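She has kept the stockroom at Hollo for 13 years, and she poured me tea before I'd got my coat off. "People think it's all lifting," she said, "but it's mostly knowing where things live."

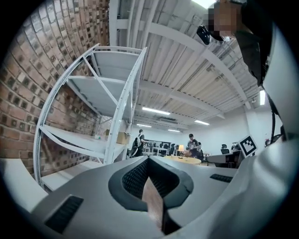

Shelves are her great love. She likes the white metal sort, with rows of little holes up the posts, "so you can change your mind, dear, and I do, every July!"

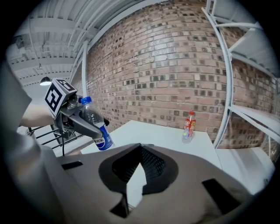
Her mind was made up about labels, though. "Big letters, always."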